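Notebook, kitchen bench

September 2025, Friday

Late start, bus. Writing this up standing, so excuse the hand (and the typing, when somebody types it up).

Job for today: get the worktop in the Savmont kitchen into some sort of order before the fit trial of the Sondwood shelf insert, and write down what actually lives on there. We keep designing storage for a worktop with a kettle and a fruit bowl on it. Real one has all sorts. The May notes said the same and then we ignored them, me included.

Measurements first

Usable depth front edge to the wall 294 mm short of what the drawing says once the big appliance and its lead are in. Checked twice. Drawing was done on a bare worktop. Drodimwood template is therefore no good as it stands, don't cut from it.

Clear width wanted for chopping plus one dish: put down 1,556 mm in May, no idea where I got that. Looks generous. Leave it in pencil.

Insert itself is 311 mm tall to the top lip. Fine under the wall units, 47 mm spare. Not fine if you want to lift a lid off anything while it's under there. Nobody will pull the thing forward every time, I certainly wouldn't.

Screws: box in the second drawer is the wrong length, the right ones are in the Aravena carton with the spare feet. Have written SHORT on the wrong box.

State of the worktop

Marble pattern in grey, shows less than the old white one did, which is partly why stuff gets left on it I think.

Left side is all food prep: big white board, green frame, bar handle. Spoon up along its top edge. Bowl with the pinky-red lid behind, mangoes next to it, clear bag. Glass of water, tub of something brown, lavender bowl further back. Shallow steel dish on its own. Then the sauce bottle, and the earphones in a knot in front of it. Charging cable runs right along the back. Multi-cooker sort of thing in the far right corner with a black lid sitting on top of it, so its top is being used as a shelf as well.

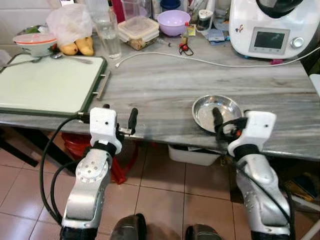 Sorting, first go

Rule for today: three places. Stays out, goes in the insert, goes somewhere else entirely. Tried not to be clever about it.

Stays out – board, steel dish, cooker. The board is the one that matters. It's big, it takes up the left side by itself and there's nowhere upright for it to go. Tried it on edge behind the cooker, handle end up, slid straight down. Tried it handle end down, slid slower. Needs a proper slot. Draw one, 47 mm would be too much, it'll rattle. Measure the frame not the middle.

Goes in the insert – lavender bowl, lidded bowl, food tub, sauce bottle. Bowls nest if the lid comes off the one. Lid then has nowhere to be. This is the lid problem again, see May, same page as the pan lids. A narrow rack on the inside of the upright might do it, will mock up in card.

Sauce bottle: lower shelf, front. Put it at the back to begin with and then couldn't reach it over the tub, so that's that tested.

Somewhere else – earphones, charging cable, the bag. Earphones to the drawer by the door. Untangling them took longer than the bowls, not counting that in the timings.

Mangoes undecided. Not going in the insert, no air in there and you'd forget them. Want to be out where you can see they're ready. Put them in the steel dish for a bit, looked nice, but then the dish isn't free for prep and you end up tipping them out on the worktop again. Second dish? Or a shallow tray on top of the insert. Top of insert is going to get used as a shelf whatever we do so might as well give it an edge.

Cable

Needs its own heading becuase it's the thing that stopped everything. A lead along the back of a worktop means nothing can go hard against the wall. Insert stands off by the thickness of the plug, more or less, and then crumbs go down the gap.

Options:
1. Notch in the back foot of the insert. Easy, ten minutes with the small saw.
2. Clip the cable up under the wall units. Tidier but then it dangles when you unplug the phone and goes in the sink.
3. Charge phones in another room. Correct answer. Will not happen.

Going with 1. Notch both feet so it can be turned round.

Wipe down

Cleared the left half only, wiped, dried, put back. Damp cloth, tiny bit of washing up liquid, then a dry one. The grey pattern hides crumbs very well, you find them with your hand not your eyes. Do a hand sweep before anything goes back. Add to the sheet.

Board washed both sides and stood in the rack. The groove where the green frame meets the white wants an old toothbrush, cloth doesn't get in. Dry it flat after or the frame holds water underneath. Spoon went in with the washing up.

Glass: tip out, wash, away. Glasses are to go in the wall unit left hand side, one may stay out by the tap and that is the compromise, it's been agreed, don't reopen it.

Second go, after lunch

Dry run with the insert in place, feet not notched yet so standing proud. Bowls in, tub in, bottle in. Board flat at the front left as before. Much more room than I expected in the middle. Could chop and have the steel dish to the right of the board without moving anything, first time that's worked.

Bad points: the lid (see above). Shelf pins a bit loose on the left, the shelf tips if you lean on the front. And the cooker corner is exactly as it was, didn't touch it. Display has to stay readable and the knob needs hand room on the right so nothing can go tight up against it. Its top should really be kept clear when it's on, the stray black lid has to go with the others once there's a rack.

Asked for opinions from whoever came in for tea. One said better, one said where's the sauce gone. Fair.

To do

Notch feet, both.
Card mock up of lid rack, try on the bowl lid and the black lid, they are differnt sizes so not fixed slots.
Slot for the board.
New pins, ask Savmont if they have the ones with the collar.
Redo drawing with the real depth, bin the Drodimwood template or at least write on it.
Tray or dish for fruit – decide. I'd go tray.
Look up where 1,556 came from.
Check the worktop again once the feet are done.

Saw is blunt, blades in the Aravena carton too I think. Keys back on the hook.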